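Background exchange (robot learning)

Background exchange, also called wall swapping or panel swapping, is a method in robot learning in which the visible surroundings of a manipulation workspace are changed on a fixed schedule while demonstrations are being recorded. The task, the objects and the arms stay the same. The purpose is to make the learned control policy less dependent on the look of the walls and floor behind the objects. The method belongs to the wider family of techniques known as visual randomisation, and it is most often used with imitation learning from camera images.

The article describes mainly the form of the method used in the Jastura project, for which the most complete written procedure exists.

Origin of the problem

A policy trained by imitation receives camera images as input and gives arm movements as output. During training it is free to use any part of the image which helps to predict the next movement. When all demonstrations are recorded in one room with one background, parts of the background can become as useful to the policy as the object itself. For example, the position of the wrist can be read from the edge of a shelf or from a stain on the wall. Such a policy may work well on the day of recording and fail after the workspace has been moved or repainted.

The effect was known in image classification before it was studied in manipulation. In manipulation it is harder to notice, as the training error stays low and the arms still move smoothly. They only move to a wrong place.

Principle

Two general answers to the problem exist. The first is to change the images after recording, by computer, for instance by replacing the pixels of the wall with another texture. The second is to change the real wall. Background exchange is the second answer.

Changing the real wall has some advantages. Shadows, reflections and coloured light from the wall on the objects are physically correct. No separation of object and background has to be computed, so there are no errors at the borders of thin things such as cables, wires or tool shafts. The disadvantage is the labour. Each exchange takes the time of a person, and the number of backgrounds is much smaller than a computer can produce.

Strongly patterned surfaces are preferred to plain ones in most versions of the method. A regular pattern with high contrast, for example plaid or stripes, gives the policy many false points to hold on to. If it learns to ignore these, it will usually also ignore a quiet office wall. Denise Holroyd, who wrote the first internal procedure, calls such patterns "loud walls", and this name is also used in the later notes of the project.

Procedure

In the Jastura procedure a recording session is divided into blocks. During one block the panels are not touched. Between blocks the operator takes out the panels and puts in the next set, and the order of the sets is drawn by lot before the session. The steps within a block are the following.

The panels are fixed to the profiles and checked for looseness.
The cameras are started and one still picture is stored from each of them.
The object is placed according to a list of positions.
The demonstration is recorded by teleoperation.
The object is placed again, and so on until the list is finished.

The full set contains 6 panel designs, and 4 of them are used in training. The others are kept for testing only and must not be in the room during training sessions. This last rule was added in March, after Barry Haslam found that a test panel leaning against a cupboard could be seen by one of the wrist cameras.

Fixtures on the walls, such as rails and baskets, are treated as part of the background if the task does not use them. They may be moved to another panel together with the exchange, or left in position. Opinions differ on which is better. Darren Dobson argued for leaving them, so that only one thing is changed at a time. Maureen Hartley preferred to move them, because in a real workshop the things on the wall do not stay where they are.

Workspace

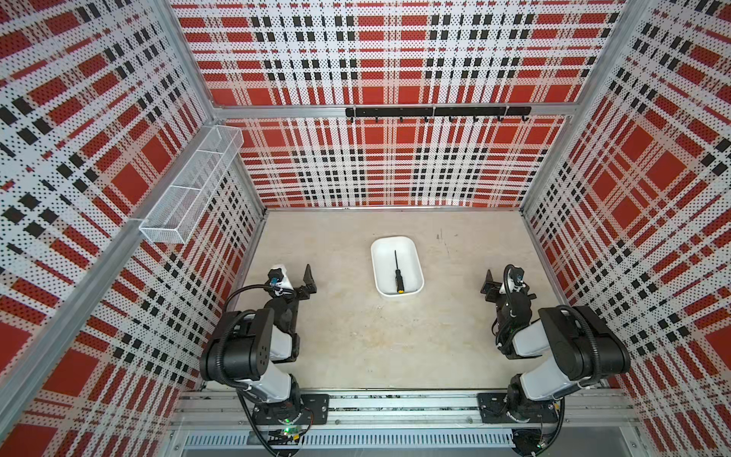

Bimanual Manipulation Group, Merkport Institute of Technology

The workspace in its red plaid condition, with the two arms on their common base rail and a screwdriver in the white tray. The panels stand on three sides and the top is open. They are perforated, and the small holes give a second, finer texture over the printed one. The pale floor is not exchanged in this version of the method. The hook rail and the wire basket count as fixtures in the sense given above. Each arm carries its own wrist camera, which moves with the gripper and therefore sees a different part of the pattern at every moment. For this reason wrist cameras are considered the harder test for background exchange than cameras which do not move.

Results

The Jastura recordings consist of 3,471 demonstrations of tool handling with two arms. A report on them was circulated on Friday, December 2, 2022. It compared a policy trained with background exchange to a policy trained on the same number of demonstrations in front of one plain wall. On the plain wall the two policies were nearly equal. On the unseen panels the policy with background exchange was clearly better, and the difference was largest for elongated tools.

The report also contained a negative result. When the panels were exchanged after every single demonstration instead of after every block, no further improvement was measured, and the sessions became much longer. Block recording has remained the usual practice.

Criticism

The main criticism is that the method treats only one source of change. A policy may become robust to walls and stay sensitive to the light, to the height of the table or to a new tray. The Zodum study, made with a single arm, found that after background exchange the policy relied more on the outline of the container in which the object was lying. Jamie Dobson repeated this with two containers and came to a similar conclusion, but the number of trials was small.

A second point concerns the cost. Computer-made backgrounds have improved, and for rigid objects of simple shape they may give the same benefit with less work. Supporters of the physical method answer that metal and shiny plastic objects take colour from the walls near them, and that this is still difficult to imitate by computer.

See also

Domain randomisation
Imitation learning
Teleoperation
Visual distractor
Wrist camera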